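Print this page | E-mail this page

How to cut hand-held gripper recordings into clips your policy can learn from

October 8, 2018

You have a folder of recordings, a training script that wants tidy clips, and a deadline. The recordings are long, tilted and full of people's sleeves. What follows is how we do the cutting with Flusden, our trimming tool, before anything goes near the Drimov controller. It takes an afternoon the first time and a slightly shorter afternoon every time after.

I assume you already have video and finger width from each gripper, each with its own clock. If your clocks agree with each other, skip step 1 and accept my envy.

Before you start

Make a copy of the raw folder and set it to read-only. Flusden says it never writes to its input, and it has kept its word since the release where it did.

You will also need a task file. Ours is plain text, one phase to a line, and for dish wiping it goes: pick up dish, pick up cloth, wipe, put down dish, put down cloth. Resist adding phases. Our first file had "hesitate" as a phase and the model learned it beautifully.

Step 1. Line up the clocks

With a gripper in each hand, there are two video streams and two sets of finger widths, and every one of them thinks it started at zero. Ask people to open and close both grippers together at the start of each recording. Then run the align command, which looks for that first squeeze in the width signals and slides everything to match.

Check the number it prints. Anything under 100 milliseconds we let it fix by itself. Anything over, we look at by hand, and most times the person closed one gripper, thought about it, and closed the other. Move the marker yourself and carry on.

A better check is to find a moment when one gripper comes into the other's view. Step through both videos together and see whether the fingers agree about when they are moving.

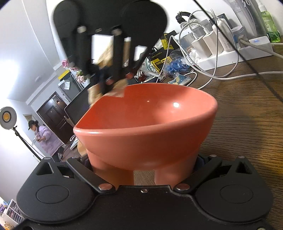
If they don't agree after alignment, don't fiddle with the offset until they do in that one spot. You probably have dropped frames somewhere earlier, and a fiddled offset will be wrong everywhere else. Run the gap report first. It is ugly, it is long, and the line you want is always near the bottom.

Step 2. Find the grasps from the finger width

Flusden's first guess at the phases comes from the width signal alone. Fingers close and stay closed on something: grasp. Fingers open wide: release. It works nicely on a dish, where the fingers stop dead at the wall of the thing.

Paper towels and cloths are another matter. A crumpled towel squashes down until the fingers are almost touching, and a plain threshold will tell you, with great confidence, that the gripper is holding nothing. We lost a whole evening to a data set in which, according to the labels, the dishes were being wiped by thin air.

Two settings help:

- Turn off "closed means empty". It is on by default, for reasons lost to history.
- Turn on the crop check, which looks at the patch of picture between the fingers and asks whether there is something in it. Train it on your own cloths. The one we ship learned on sponges.

Then go through the clips it marks as doubtful and settle them by eye. Squint if you must. Beige towel against dark table is easy; white cloth against anything pale is where the tea comes in.
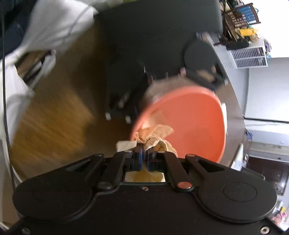
Step 3. Decide what to do about blur

The wrong thing to do about blur is throw it all away. I know, because I did it. I set a sharpness limit over the whole picture, ran it on 446 clips, and was left with a fine collection of grippers sitting still. All the wiping had gone. Wiping is a fast job and the camera goes along for the ride.

Measure sharpness in two places instead. The fingers travel with the camera, so they ought to be fairly crisp even when the room has turned to soup. If the fingers are smeared, suspect focus or a loose mount and drop the clip. If the fingers are sharp and the background is streaked, somebody is working, and you should keep it.

Set the mask once for each gripper. Draw it round the fingers only and leave out whatever they are holding, or a floppy cloth will drag your score about.

For pose tracking the background does matter, and long streaky stretches are where the tracker drifts. Mark any stretch of more than 112 frames in a row with the track flag down, and have Flusden split the clip there. Shorter ones we let the smoother bridge. I would like to say that number came out of a careful study. It came out of a long discussion, and then somebody typed it in.
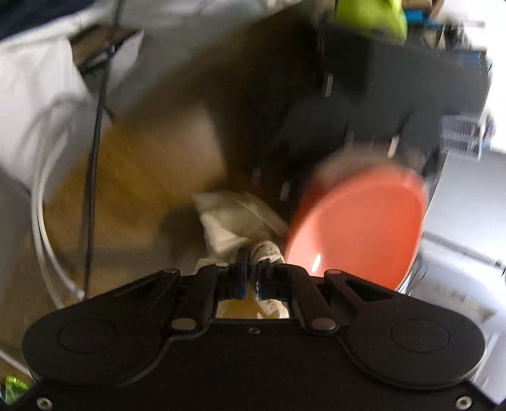

Trilalstead Robotics Workshop – Perception and Tooling Group

Step 4. Straighten out which way is down

People turn their wrists. A wiping clip can start level and be nearly on its side a moment later, with the furniture climbing the wall. Do not rotate the video to make it look respectable. The policy will see the same tumbling view from its own wrist and had better get used to it.

What you do need is a gravity direction for every frame, stored next to the pose. Run the gravity pass after alignment, never before, and open the result in Vi, our viewer, where it shows up as a small arrow in the corner. Scrub through a clip. The arrow should keep pointing at the floor whatever the picture does. If it follows the picture round like a loyal dog, you have loaded the camera axes in the wrong order. Swap them in the settings file, run the pass again and mention it to no one.

Step 5. Export, and look at what you exported

Export writes one folder per clip and a list of the ones it refused. Read the refusals. They are short and sometimes rude.

Then pick a few clips with your eyes shut and watch them from start to finish, labels on. I mean watch them, at normal speed. I have seen "put down dish" hanging over a clip in which the dish was plainly still going strong, and no summary table was ever going to tell me. 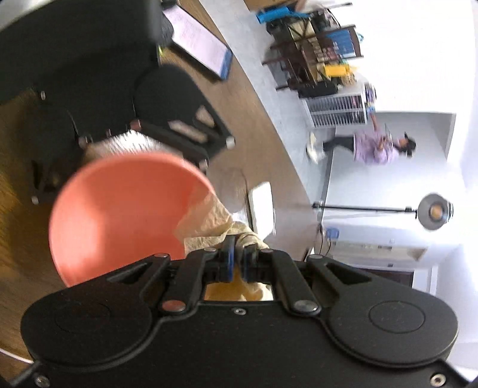
One reader wrote in to disagree with step 3: on their set-up the finger mask let through clips where the cloth had slipped sideways and covered the blue pads, so the score was measuring fabric. They now draw the mask on the linkage arms lower down, where the cloth seldom reaches, and say their refusals have dropped to something they can read over lunch.

Fair point, and we have since tried it. The arms do move as the fingers open, so use the part nearest the body and keep the mask small. The next Flusden will offer it as a tick box. Until then, edit mask_region in the settings file by hand and restart, as it only reads that file once and will not be hurried.

Print this page | E-mail this page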